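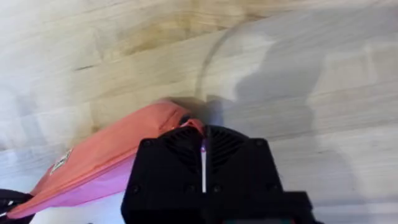

Three weeks ago I made a small rule for myself: the table must be clear before I go to sleep. I did not expect that the hardest enemy of this rule would be bags. I mean the thin ones, the nylon kind that you fold into your pocket and take to the market. They have no shape of their own, so they never look as if they are in the wrong place.

Print this post | E-mail this post
Reading time: 3 minutes

On Monday evening I collected all of them. I looked in the coat pockets, behind the door, under the sink and in the bottom of my backpack. There were 19. I live alone, and I go to the market twice in a week.

My friend Quyên Doãn came for tea while they were still in a heap on the floor, and she took four for her sister before she had even removed her shoes. I was grateful for this. After that I sorted the others. Bags with a broken seam went to the rag box. Bags with a smell (one had carried fish, I think in spring) went into the wash. The ones from Castudwood, the furniture shop where I bought my shelf, are very strong but so stiff that they do not fold, and I gave them to my neighbor Ebere Olatunji for her garden tools.

For the folding I have tried two methods. The first is the triangle, which my aunt Mieke De Graaf taught me when I was a child. You fold the bag lengthwise into a long strip, then you turn the corner over and over until only a small end is left, and you push this end into the pocket of the triangle. It works very well with plastic. With nylon it opens again by itself in the drawer, slowly, and in the morning you have a drawer full of half triangles.

The second method is a simple roll with a rubber band. It is less beautiful, but it stays. Before rolling I lay the bag flat on the wood and press the air out with my forearm, from the closed end to the handles. A table is better for this than a bed, I tried both.

Now I keep six rolls in an old Drelex biscuit tin near the door. One more is always in my coat - when I come home, I must put it back in the coat before I take out the vegetables, otherwise it stays on the table and everything begins again. I have forgotten this only two times until now.

Next I want to do the same with the cables. I opened that drawer yesterday for a moment and closed it again.

Last updated: November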